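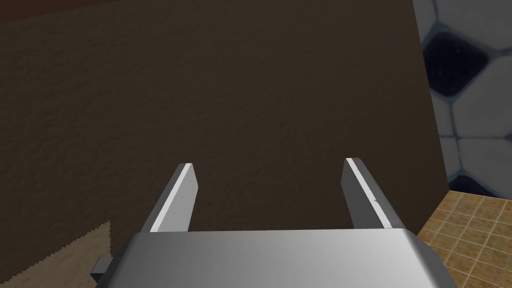 **Tovell Robotics Club to Show Student Household Robot Project at Spring Open Evening**

STOLLAVDEN, 27th March: The students of the Tovell Robotics Club have spent the school year teaching a two-armed robot to find its way around a house that exists only inside a computer, and they would very much like their families, neighbors and anyone else with an hour to spare to come and see how far they have gotten.

The project, which the students named Brorar after a long and cheerful argument in October, takes place entirely in simulation. The club has five student teams, and each of them writes the code for one kind of household job: reaching, gripping, opening, carrying and putting away. The teams then run their work in the same set of virtual rooms, so that a change made by one group is soon noticed (sometimes loudly!) by all the others.

"We started with plain boxes on a plain floor, and the students were bored with that in no time," said Corina Fankhauser, who teaches computer science and leads the club. "They wanted furniture and doors and all the things you have to steer around when you live somewhere. It made the work a good deal harder, and I don't think I have ever seen them so happy to be stuck on something."

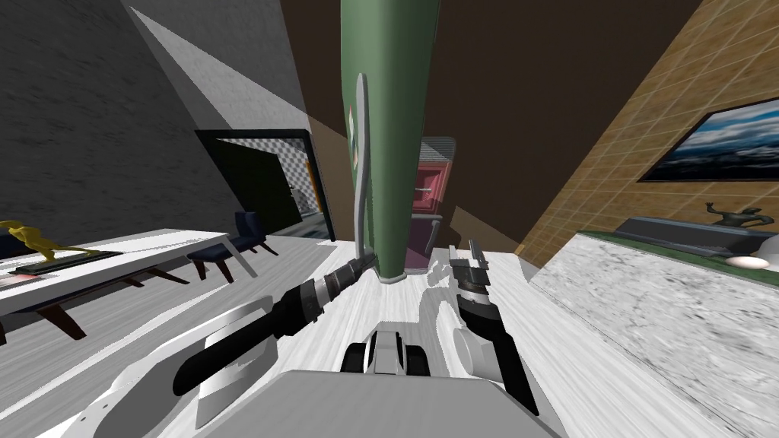 Getting both arms to cooperate has taken up most of the winter. An arm that reaches nicely on its own can be a real nuisance to its partner, and the students have learned to plan the two movements together, slowly at first and then a little faster as their confidence grew. Jerome Padilla, a junior on the reaching team, keeps the club's test log, which now runs to 805 entries and includes a fair number of remarks that his teammates have asked him not to read aloud.

"I write down every run, even the silly ones," Jerome said. "When something goes wrong we go back and look, and usually one of us had the same trouble weeks ago and forgot."

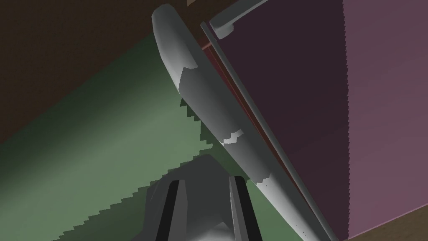 Doors are the special concern of the opening team, led by senior Maricel Soriano, and they have given the students plenty to talk about. A person pulls on a handle without a thought, but a robot has to be told where to go, how wide to open its fingers and which way to turn its wrist before it gets there. A long gray handle running beside a purple panel, with the open gripper brought up close to it, is the kind of approach Maricel's team has practiced again and again, and she is glad to explain the geometry to anyone who asks, with pencil and paper if need be.

The club is open to students in all grades, and no experience with programming is needed to join. Several current members had never written a line of code before last fall, and they are now among the people the others go to for help. Dindo Magbanua, a parent and retired machinist, comes by after school to talk with the students about how real joints and grippers behave.

The open evening will be held in the Tan Building, Room 6, and admission is free. Each team will give a short talk and run its part of the project on the big screen, and visitors will have a chance to try the controls themselves. Light refreshments will be served in the hallway, and younger brothers and sisters are most welcome.

**Contact:** Efren Panganiban, Activities Office, Tovell Robotics Club, Stollavden. Please stop by or leave a note at the front desk of the Tan Building for starting times and for help with parking or step-free access.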